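Project Report: Clearing a Cabinet Top with a Single Arm
Sze-wing Fu and Azlan Govindasamy
Project advisor: Glenys Bloxham

1. Background

Our project was to get one robot arm to pick light household items off a flat surface and move them to a new spot on the same surface. We did the build in the shared workshop on the Pomach site, where students can book floor space by the week. The workshop already had a metal frame we could mount to, so most of our time went into the gripper, the control code and the test routine.

The arm is controlled from a laptop running Statamton, a motion planning package the department has used for a few years. The gripper motor is a Lanz unit that Sandra Pearce found for us in the parts room. Poppy Rudd helped us with the wiring and checked the emergency stop before we were allowed to power up.

2. Work area

We first planned to use a workbench, but it was too high for the arm to come down on objects at a useful angle. We switched to a gray wooden cabinet with drawers. The top is flat and matte, and it gave us a clear color difference against most of the things we wanted to move. We chose items that are soft or change shape when squeezed — sponges and snack bags — because our earlier work on rigid blocks had gone well and we wanted something harder.

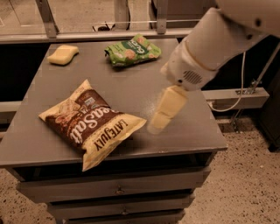

Each trial followed the same order. The operator set out the objects, stepped back behind the tape line and started the routine. The arm moved to a point over the target, lowered, closed the gripper, lifted and traveled to the drop point. After release it returned to its rest position and waited for the next command. A trial was marked as a failure if the object was dropped early, if the arm pushed another object off the top, or if the operator had to press stop.

We logged 1148 trials in total. The first 510 used the original grip settings and the rest used the revised ones described below. Most of the sessions were in June, in the evening, when the workshop was quieter.

3. Problems and changes

Grip force. The original settings closed the gripper to a fixed width. This was fine for sponges but crushed the contents of the bags. We changed the code to stop closing when the motor current went past a limit. Finding a good limit took two weeks.

Cable. The cable caught on the mount during one Wednesday session and pulled out of its connector. We gave it a longer loop and limited how far the wrist could turn. It has not come out again, but the longer loop is not tidy and we would like to route it properly. 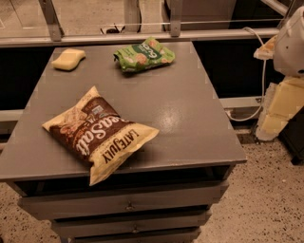 Placement was the part we found hardest to get right. Our object finder, which we call Skimetti, estimates the outline of each item and picks a grasp point near the middle. It does well with a sponge, which keeps its shape. Chip bags are more difficult. The Late July bag lies diagonally with its lower corner hanging slightly over the front edge of the cabinet, and in layouts like that Skimetti tended to cut the outline short at the edge and put the grasp point too far back. The glare on the gray top also confused it at times. We added a margin around the edge of the work area and had the finder check a second time before the arm went down.

4. What is left to do

The drawers are not part of the current routine. We had hoped to have the arm pull the top one open by its knob, but the gripper could not hold the knob firmly enough and we ran out of time. Azlan has started a drawing for a hooked fingertip that might work.

The code, trial log and wiring diagram are on the project drive. The next group should read the wiring notes first and ask Poppy for the key to the power cabinet.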